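The Opening

Gladys Arboleda had been to enough openings to know what the drinks would be like. She took the stairs to the second floor of the old Insaurralde building with her coat still buttoned, so that she could leave quickly, and found Stijn Prins at the top with his arms out as if he had built the place himself.

"You came," he said.

"You sent me 2 letters and a card."

"And what do you think?"

She thought it looked like an office that somebody had painted white. She said it was very bright.

Stijn had spent the winter telling people about Flenen. It was going to be a place where you rented peace of mind by the month. Gladys had asked him in November what that meant and he had said it meant desks. She did the books for a tile importer and had seen three of these places come and go, and in her experience peace of mind lasted until the first heating bill.

"Leandro did the walls," Stijn said. "He says a straight wall makes people argue."

"Does it?"

"There's research."

She doubted there was. Leandro Quezada was a man who had once sold her sister a bed shaped like a boat. But the wall was certainly curved, with a long ledge let into it, and she supposed it must have cost more than a straight one. At the foot of it lay a little bunch of white flowers. She bent and pinched a leaf. Cloth, or something like it.

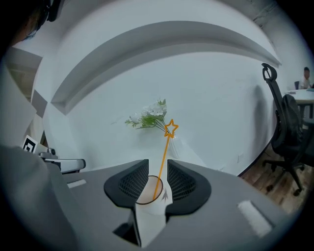 "They don't need watering," said Stijn, who had seen her do it.

"No. I don't suppose they do."

"Kristaps is making a drink. You have to try it, it's called the Butska."

"What's in it?"

"He won't say."

That was never a good sign. Kristaps Jankauskaitė was a software man who had bought into Flenen with money from his grandmother's flat, and he now had the look of someone who would be mixing drinks for a while. He handed her a paper cup with an orange star on a stick standing up in it. She moved the star to one side and sniffed. Pears, possibly, and underneath the pears something you might use on a fence.

"People will ask for it," Kristaps said.

"By name?"

"That's the idea."

She carried it to a black chair and sat down without drinking. The chair, she had to admit, was good. It took hold of her lower back as though they had met before. She did not trust it, all the same. You could put a good chair in any room for an evening. What she wanted to know was whether the chair would be there in a year, and who would be sitting in it, and whether he would have paid.

Urho Rissanen came and stood next to her. He was the landlord's nephew and had been sent to see how things looked.

"How do things look?" he asked her.

"Look up," said Gladys.

He looked up. She had been doing it since she sat down. All the money had gone on the parts of the room that you saw when you walked in, and then it had stopped. Over the white wall and the fine white beam was plain concrete, with the pipes running whichever way suited them and the tube lights glaring underneath.
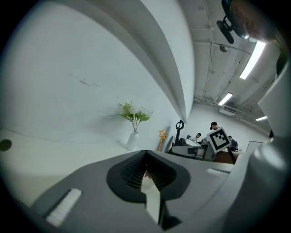

"It's meant to be like that," said Urho. "It's a style."

"Whose?"

He considered this. "My uncle offered to put a ceiling in. Stijn told him tenants pay more without one."

"And do they?"

"He's charging 200 a month."

"For a desk."

"And the Butska."

Gladys laughed, which annoyed her. Across the room Stijn was telling a couple from the Henda shop about the walls, and how nobody had raised their voice in here since the plaster dried. The couple were nodding. The woman reached out and laid her palm flat on the curve, the way you might with a horse.

"Has he let any?" Gladys asked.

"One. To Kristaps."

"Kristaps is a partner."

"He gets a discount."

She lifted the star out, since it was going to go up her nose otherwise, and took a small mouthful. It was bad, though she had been ready for worse. She took another to be sure. Then she leaned back, and the chair leaned with her, and she looked at the pipes again and tried to work out which of them would leak first.

"What's he asking for the chair?" she said.

"It comes with the desk."

"I don't want the desk."

Urho said he would go and find out. She undid the top button of her coat.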